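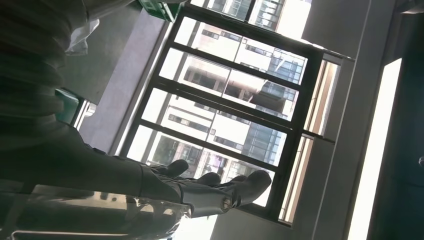 The Wekuvex hand beside the window, fingers slightly curled.

The following notes concern the Wekuvex robotic hand, which Grestberg supplied to me on loan in May. The hand is sold with its forearm as a single kit. I paid the deposit of £600 myself and have received nothing from the firm in return for this review.

The kit arrived with a printed guide, a power supply and 7 spare screws of a size that I have yet to find anywhere on the forearm. Setting up took most of a morning. The guide is clear on the wiring and poor on the software, and I was obliged to telephone the Stiston office twice. Heather MacKinnon answered on both occasions and sent the missing pages by email the same afternoon.

The finish is a plain dark grey and the fingertips are rounded. I was pleased with the slow opening and closing of the fingers, which is smooth and fairly quiet. The faster setting is less satisfactory. The second finger lagged behind the others on several trials, and a fresh calibration improved matters only in part. My log for the loan period records 817 full closings, of which 749 were completed without a fault.

Support is offered under a separate yearly plan. Readers who already own the Khamphan controller should note that it requires an adapter, sold separately, and that the order form does not mention this. I have written to Grestberg on the point and will add their reply to this page when it is received.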